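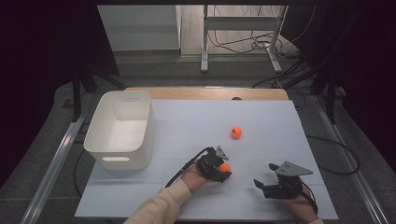
Lost Property at Grovetti Hall: Where It Goes and Why Most of It Stays There

Group project report, spring term
Sveva Lo Presti, Lacey Whiteley, Ettore Ruggiero
Course instructor: Ermanno Cattaneo

1. Introduction

Grovetti Hall is the largest teaching building on our campus. It has two lecture rooms, a study floor, a café and a small gym in the basement. Students leave things in all of them. The building has a lost property service run from the front desk, and anything left unclaimed at the end of term goes to the Mekby thrift store in town.

We chose this topic after Lacey lost a calculator in the fall and found out in April that it had been at the front desk for one week, then in a basement closet, then at Mekby. She had asked for it at the café, where she thought she had left it, and was told they didn't have it. That was true at the time.

We wanted to find out two things. First, what share of lost items gets back to the owner. Second, what students do when they notice something is missing.

2. Background

The current rules are printed on a sheet behind the front desk. Found items are supposed to be brought to the desk, written in a log book, and kept there for a week. After that they move to the basement closet until the end of term. Wallets, phones and keys are handled separately by campus security, so we left them out of this study.

The log book has columns for the date, the item, the place it was found and the name of the person who picks it up. It is a paper book. There is no online list, and the front desk does not send out messages about found items unless there is a full name on them.

Other buildings do things differently. The library keeps everything on an open shelf near the entrance for the whole term. The science building has no service of its own and sends items to Grovetti, usually in one trip at the end of the month.

3. Method

We used the log book and a survey.

For the log book part, Ubaldo Villa at the front desk let us copy the most recent 300 entries that were old enough to have gone through the full process. We typed them into a spreadsheet, left out the names, and sorted the items into clothing, bottles and food containers, school supplies, chargers and headphones, and other. Sveva and Ettore each sorted the whole list separately. Where they disagreed, Lacey decided. Most of the disagreements were about lunch bags.

For the survey, we gave out 300 paper forms at the café and on the study floor. The form had six questions and took a couple of minutes. We got 164 back. Some people skipped the last question, which was printed on the back of the page. We should have put everything on one side.

4. Results

4.1 The log book

Of the entries we copied, 88 had a name in the pickup column. The rest were never claimed, or were claimed and not signed for. Ubaldo told us the second case does happen when the desk is busy, so the real return rate is probably a little higher than the book shows.

Clothing was the largest group, mostly sweatshirts, gloves and scarves. Bottles and food containers came second. Chargers and headphones were the smallest group apart from "other," but they had the best return rate. Bottles had the worst. There were whole pages without one bottle being picked up.

The place column was less useful than we hoped. Many entries only said "upstairs" or "class." Entries from the café were the most exact, down to the table in a few cases, and we think this is because the café staff bring things over themselves at closing time.

Almost all pickups happened while the item was still at the desk. Once something had moved to the basement it was rarely claimed. The desk staff have to leave their post to look in the closet, and after 5 p.m. there is only one person working.

4.2 The survey

Most people who answered had lost something on campus during the school year. The most common first step was going back to the room where they thought they had left it. The next most common was asking a friend or posting in a class chat. Asking at the front desk came after both of these.

Many students did not know that the front desk took lost items. Of those who did know, only a few knew about the move to the basement. Several wrote that they had asked once, been told no, and did not go back. As the science building sends its items over in one batch, a person who asks early can easily be told no about something that turns up weeks later.

We also asked why people had not tried to get an item back. The usual answers were that it was cheap, that they assumed somebody had taken it, or that they had already bought a new one. One person wrote, "I have lost four umbrellas here and I feel that's on me."

5. Discussion

The results suggest that timing matters more than we expected. Students look in the wrong place for the first few days, and by the time they get to the desk the item has often been moved. Keeping items at the desk for three weeks would help, but there is not enough room for that with the present cabinet.

Low value is the other issue, and we don't think it can be fixed. People will not make a special trip for a water bottle.

Our study has limits. The log book depends on who was working that day. The survey only reached people in two parts of one building, and people who had lost something may have been more willing to fill it out.

6. Recommendations

Put a sign in the café and on the study floor saying where found items go.

Ask the science building to send its items every week.

Post a short list of found items online, without brand or color, so that the owner still has to describe the thing to get it back.

Move clothing to the basement first and keep the smaller items at the desk longer.

7. Thanks

We thank Ubaldo Villa for the log book and for answering questions during his shifts, and Ermanno Cattaneo for comments on the first draft. Lacey's calculator has not been found.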